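Kathleen Brophy
December

1/ Clearing the shared table before the floor gets cleaned. Posting the method because Rakiya Etim asked how I decide what goes where, and a thread is easier than a meeting.

2/ Rule one: sort by destination, not by type. A mug and a bowl both go to the sink. A cup with pens in it does not, even though it is a cup. Check inside before you carry anything.

3/ Food comes off first. Fruit bruises if a plate lands on it, and strawberries mark a white surface if they get pressed. I wipe those spots right away with a damp cloth, then a dry one.

4/ Dishes second. Stack from the widest up: plate, bowl, then cups. Mugs travel separately, handle in the hand. Two trips is fine. One trip with everything balanced on a plate is how we lost the last Stendov bowl.

5/ Spray cans third. They get their own box, cap on, upright, away from the food shelf. Most labels say to keep them under 50°C, so the shelf over the radiator is out. Ours are 400 ml and the box takes 12 of them in a single layer.

6/ Small round containers and tubes: read the label if there is one. If it has no label and no owner by the end of the day, it goes in the Khosravi tray by the door. The tray is emptied once a month.

7/ Brushes go back bristles up. Storing them on the bristles bends them, and a bent brush does not clean a corner.

8/ State of the table at 2 p.m., before I started on the dishes:
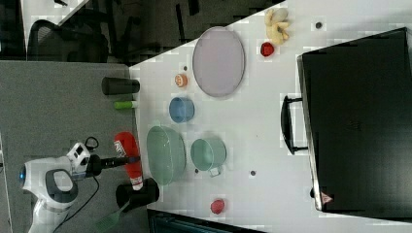 Lavender plate, green bowl, teal mug. Bananas and strawberries still out, spray can not yet in its box.

9/ Large cases are last. Lift by the handle, keep the warning label facing out so the next person can read it, and do not park one on the side where people sit.

10/ Surface: Flotonel diluted per the bottle, microfiber cloth, long strokes parallel to the long edge. Crumbs and small dark specks get picked up by hand first. Wiping them dry just moves them around.

11/ Rakiya wants to switch to Stusteo wipes. I have no objection, but they leave streaks on white and need a second pass with plain water. Will compare next time and post the result here.

Contact: Kathleen Brophy, by direct message | © Kathleen Brophy | Back to top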